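How I Set Up House Rules for Working Next to a Robot Arm

Last updated in October. Filed under: Shop Practice, Robots

I've rewritten our rules sheet for people who share a table with a robot arm more times than I want to admit. The first version had 47 rules on it. I was so proud of that thing! It hung by the door in a plastic sleeve and I'm pretty sure I was the only person who ever got to the second page. The one we use now at Trokbridge has 9, it fits on a half sheet, and people can recite most of it while they're hunting for the tape measure.

So this is how I'd write one from scratch if I had to start over on Friday. It's for small shops and labs with a light arm and a two-finger gripper, where a person and the arm handle the same part. If you've got a big industrial arm behind a fence, go read your integrator's paperwork first (and then maybe come back, some of this still helps).

What you'll need

The manual for your arm and the manual for your gripper. They're two separate books and they don't always agree on stopping behavior. A copy of whatever safety standard applies where you are. A roll of floor tape, a marker, and one hour with the people who do the work.

Step 1. Watch a normal job before you write anything

Stand off to the side and keep your mouth shut. Write down where hands go, where feet go, and every moment a hand and the gripper are on the same part. On our Flaltisero job (that's the panel and board handling work) I filled 24 lines in one morning. Most of them were small stuff, like somebody steadying a board by its edge while the fingers close.

Step 2. Sort your notes into hands, body and stuff you wear

I use three columns on scrap paper. Hands is always the longest. Body covers leaning, stepping in, and bending over the part. The last one is sleeves, bracelets, lanyards, hoodie strings, long hair. Please don't skip that column. I did, and it took a lanyard and a very red face (mine) to fix it.

Step 3. Write the hand rules first

Ours go like this:

Hold the part by an edge, with your fingertips where you can see them.
Keep your fingers out from between the gripper and the part, even when the gripper looks parked.
Say "closing" or "opening" out loud before you send the command.
If you're waiting, rest your hands on the table well away from the gripper.
Let go first, step back second, then let the arm move off.

The fourth one gets the most eye rolls and it's my favorite. Idle hands wander. Give them a home and they stay there. We tried "hands behind your back" for a while and everybody felt like they were under arrest, so the tabletop it is.

Step 4. Decide on jewelry and sleeves, in plain words

My old sheet said "avoid loose items," and you could argue about that until lunch. Ask yourself what you'd want to see on somebody's wrist within reach of a linkage that folds and unfolds, then write exactly that. My wording is: "Rings, watches and bracelets come off before you put a hand near the gripper. Short sleeves or tight cuffs." If your risk assessment lands somewhere else, fine, but name the items! People read a list of real things differently than they read "loose."

Step 5. Set a speed for shared handling and lock it

We keep a separate slow setting for anything done with a person in reach, saved under its own name so you can't pick the fast one by accident. I won't give you my number. It depends on your arm, your payload and the shape of what you're holding, and a long board is a lot meaner than a little block. A small move at the gripper turns into a big swing at the far end.

Step 6. Clear the floor and the table

Chairs pushed back, cords taped, nothing on the tabletop that isn't part of the job. We tape a line where the arm can reach with the longest part in its fingers. Measure it with the part held! I once taped it for an empty gripper and had to pull up the whole thing.

Step 7. Try the sheet out for a while

We ran ours for 133 sessions before I called it finished, and I changed the wording after Selo (our sister shop) tried it and read rule two in a way I never saw coming. Pešek, our other site, wanted it printed bigger. Both were right.
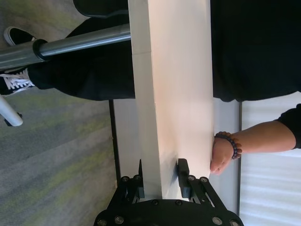
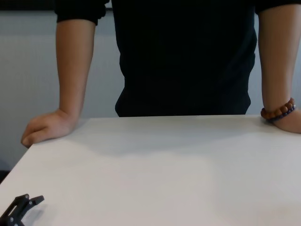 Board handling and the table. First photo: gripper fingers on the board, with a hand at its right edge. Second photo: both hands at the table, gripper off to one side with nothing in it.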